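Notes from the Kendgate house, November

Well, the water bill came, and I opened it standing up in the hall with my coat still on, which was a mistake. 3624 gallons more than the same stretch last year! For two people and a cat. I read it three times and then called Florian Marty, who used to live two doors down and knows more about old pipes than anyone I've met, and he laughed at me for a good while before he said the word "leak."

So that was my month. I'd been planning to write to you all about bulbs (I still have a bag of tulips sitting in the garage, don't ask) but I've thought about nothing but water since the bill arrived, so water it is.

The first thing Florian had me do was turn everything off before bed, write down the meter reading, and read it again at six in the morning. I went out in slippers with a flashlight between my teeth. The number had moved. Not by much, but it had moved, and I was weirdly thrilled, like I'd caught a burglar. The outside faucet was fine. The washing machine hose was fine. The kitchen tap drips if you look at it wrong, but I put a mug under it overnight and got barely a mouthful.

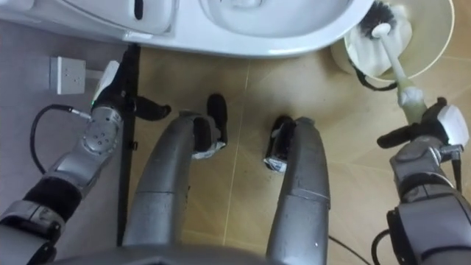 Meters are funny things once you start paying attention to them. Ours is under a lid by the curb and has a little dial that turns with the smallest trickle, and I now check it the way other people check their phones. Florian told me to go after the bathroom next, so I put a few drops of food coloring in the tank and left it alone for half an hour. It's a plain white toilet with a white-handled brush parked next to it in a cream holder, nothing fancy, and I would have sworn on my life there was nothing wrong with it. Blue in the bowl! I hadn't touched the handle. The flapper had gone stiff and was letting water slip past all day and all night without a sound.

The new flapper cost me 18 dollars at Bouvier's, and I bought the good one after the man at the counter gave me a look about the cheap one. It took me most of an afternoon, mainly because the shutoff valve hadn't been turned in years and I was scared of it. Rosine Sabatier came over and held the flashlight and ate my crackers.

The meter stays put overnight now. I've written to the water company to ask about an adjustment, and if they say yes I'll let you know which form to use, as there seem to be 2 of them and they both ask for the same things. The tulips go in next week if the ground stays soft.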